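Okay, a few of you asked me to explain the ferry strait business between Woro and its neighbor in plain English, so pour yourself something and get comfortable. I'll try to keep it to a handful of posts (I will fail, you know me).

First, the basics. Woro is an island territory, small, mostly fishing and a bit of timber. Trudisix is the mainland republic across the water. Under the old settlement, Woro runs its own schools, courts and harbor, and Trudisix handles defense and foreign affairs. That's been the arrangement for longer than most people living there have been alive.

Between them is the Thongdee Channel, and the Thongdee Channel is what everyone is shouting about this month. It's narrow, it's shallow on the eastern side, and nearly everything Woro eats, burns or drives comes through it.

In March, Trudisix announced that any vessel over 800 tons would need a permit from its own coast guard before entering the channel. Before that, ships simply called the Woro harbor office on the radio and gave a time. Some skippers have been doing it that way their whole working lives, and they're pretty sore about it!

Trudisix says this is a safety rule. And I want to be fair here, because there really was a grounding on the eastern shoals last winter, a grain carrier, and it took three tugs to get it off. If you were sitting in a ministry on the mainland you might well look at that and think somebody should be checking drafts.

Woro says it's a sovereignty grab dressed up as a safety rule. Harbor control is one of the things the settlement leaves to the island, in so many words. Article 106, if you like looking things up. I read it twice over breakfast and it says "harbors and their approaches." So the whole quarrel comes down to whether a channel is an approach. You could keep a room full of lawyers in sandwiches for years with that one.

Then there's Puvwood, which is the country to the north and the one that makes all this bigger than a permit fight. Puvwood buys most of Woro's timber and sells it most of its fuel. It has never signed the settlement, but it has never objected to it out loud either, and everybody has been comfortable leaving it there.

Until last Thursday, when Puvwood's foreign ministry put out a statement saying it "does not recognize new restrictions on established shipping routes" and would be sending a patrol vessel along with its next fuel convoy. One vessel. But one is a lot more than none, and Trudisix called in the ambassador before dinner.

I had a lovely long message from a reader on the island (hello, and thank you for the soup recipe, I'm making it this weekend) who says the mood there is calmer than the headlines. The stores are stocked. The ferry is running, just late. What people mostly want to know is whether the school exchange with the mainland will go ahead this summer, and I must say that tells me more than any of the press statements did.

The Woro assembly did vote on it, by the way, and I don't think that got enough attention. They passed a motion asking for joint talks, with observers from Puvwood. A few members wanted much stronger language and walked out. There's also a petition going around with 604 signatures, which sounds tiny until you remember how small the place is.

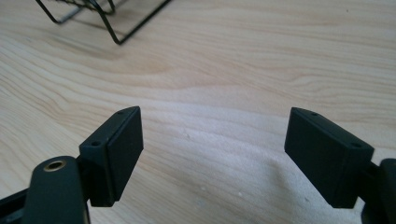
So where does it go from here? My guess, and it is only a guess, is that Trudisix lets the convoy through with some sort of paperwork that both sides can describe however they please. A "notification," maybe, in place of a permit. Governments are very good at finding a word when they want to find one.

The thing that worries me is the coast guard crews. They've been told to board any ship without a permit, and Puvwood's captain has presumably been told not to let that happen. Those are two sets of orders that can't both be followed, in a narrow bit of water, possibly in fog. I'd feel a good deal better if there were a phone line between them, and as far as I can tell there isn't one yet.

A couple of you asked about fuel prices. Yes, they're up on the island, and the insurers have started charging extra for the channel – that part happens fast, long before anybody fires off so much as a flare. Even if the permit rule were dropped tomorrow I'd expect those charges to hang around for a while.

And to the person who asked whether Woro wants full independence: some do, plenty don't, and most folks who write to me from there seem to want the old arrangement left alone. I'd be careful with anyone who tells you the whole island thinks one thing.

The convoy is due to sail early next week. I'll add to this thread when it reaches the channel, probably in the evening once I've walked the dog. Replies are open, be kind to each other in there please.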